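Buy the Small Stuff First

I have sat through a good many budget meetings in my life, and I can tell you that everybody in the room wants to talk about the arm. How far does it reach, how much can it lift, will it look good when the visitors come through! I understand it, I really do, and when we took the Prondis quote last September I read the arm pages twice myself before I ever got to the back.

The back is where I'd like you to start, though. Our plan had 19 lines in it, and the one I fought hardest for was $2,000 for plain objects and kitchen things to practice on, along with the money to replace them when they wear out.
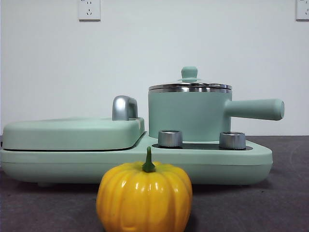
Nicanor Bustos wrote to me after my last column that a line like that is the first one any sensible manager will strike, and that he'd sooner put the money toward a second year of service from Okier. He has a point about service, and I'd never tell anyone to skip it. But a service contract keeps a machine running, bless it, and running is a different matter from having something worthwhile to do all day.
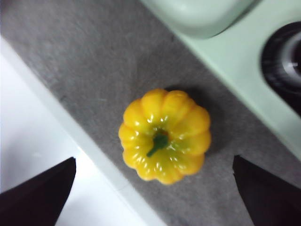 Spare fingers are the other thing I'd write in early, and I'd write in 2 sets, whatever the salesman tells you about how long the first will last. Fingers meet the world before anything else does. A shiny, deeply ribbed yellow thing with a stubby green stem asks something quite different of them than a flat-sided box would, and you want to be free to try another shape of fingertip without filing a purchase request and waiting 9 weeks for it (ask me how I know). Put the spares on the first order, next to the arm, and let the fancy cart wait until spring.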